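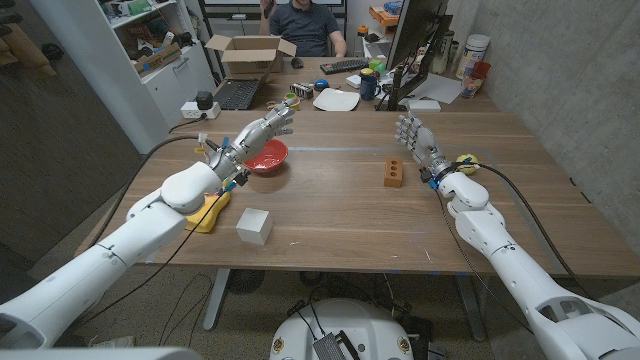

4. Recording and Following a Television Series

Saturday, March 17, 2018
By Piyumi Gamage

This section applies to the Totonari receiver when used with a Buno subscription. The receiver must have completed its first channel scan (Section 2) and must be connected to the home network (Section 3). Subscribers who use the receiver for live viewing only may proceed to Section 5.

4.1 Setting a series recording

1. Press GUIDE on the remote control. The program guide opens at the current hour.

2. Use the arrow keys to highlight any episode of the series. The episode does not have to be the next one scheduled.

3. Press OK once to open the program page. Pressing OK twice starts a single recording and does not set up the series.

4. Select Record Series. Choose one of the following:
New episodes only
New episodes and reruns
All episodes on this channel

5. Under Keep, select the number of episodes to be stored. The factory setting is 21. When this number is reached, the oldest unprotected episode is deleted before the next recording begins.

6. Select Confirm. A red double circle appears beside each scheduled episode in the guide.

Note: Prequels, spin-offs and reunion specials are listed by most broadcasters as separate titles, even where they share a name with the original program. A series recording does not extend to them. Set up each title separately, or use the Related Titles setting described in 4.3.

Note: Guide data for a new season is normally released in stages. A season premiere may appear in the guide as "To Be Announced" until shortly before broadcast. The receiver updates the entry automatically when the title is supplied.

4.2 Extending the end time

Season finales and live award programs often run past their scheduled end. The receiver adds three minutes to every series recording. To change this value:

1. Press MENU and select Recordings, then Scheduled.

2. Highlight the series and press the yellow key.

3. Select End Late and choose a value between 0 and 60 minutes.

4. Press BACK to save.

Caution: A longer end time may overlap the start of another recording. The receiver can record two channels at once. If a third recording is requested, the item lowest in the priority list is canceled and error code 131 is shown on the front display. Review the priority list after any change to end times.
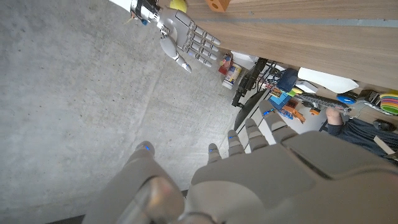

4.3 Related Titles

When Related Titles is turned on, the receiver checks the Buno catalog each night for new programs linked to a series that is already being recorded. Matches are placed in a list for approval and are not recorded until the subscriber accepts them.

1. Press MENU and select Series, then Related Titles.

2. Select On. Enter the household PIN if requested.

3. To review the list, press the blue key from the Series screen.

4. Highlight a title and select Accept or Dismiss. A dismissed title is not offered again.

Programs announced by a studio but not yet ordered for broadcast do not appear in the catalog. A title may also be withdrawn from the list if its network changes the premiere date.

4.4 Storage

The internal drive holds up to 385 hours of standard-definition recordings. High-definition recordings use more space, and the total is reduced accordingly. To view the remaining space, press MENU and select Recordings, then Storage.

To protect an episode from automatic deletion, highlight it in the recordings list and press the green key. A padlock symbol is shown beside the title. Protected episodes continue to count toward the Keep limit set in 4.1. If every stored episode of a series is protected and the limit has been reached, no further episodes of that series are recorded.

Caution: Do not disconnect the power cord while the front display shows REC. The episode in progress may be lost, and the drive may require a full check at the next start.

4.5 If a series recording does not start

Confirm that the channel is included in the current Buno package. If code 647 is shown, the guide data is out of date. Press MENU, select System, then Refresh Guide, and leave the receiver on until the refresh is complete. Scheduled recordings are kept during this process.

If the double circle is missing from a new season, the broadcaster may have assigned the program a new series number. Delete the old series entry and repeat the steps in 4.1. Episodes already recorded are not affected.

Corrections to this section should be sent to Selvaraj Jayawardena, Subscriber Documentation. The next revision is scheduled for August.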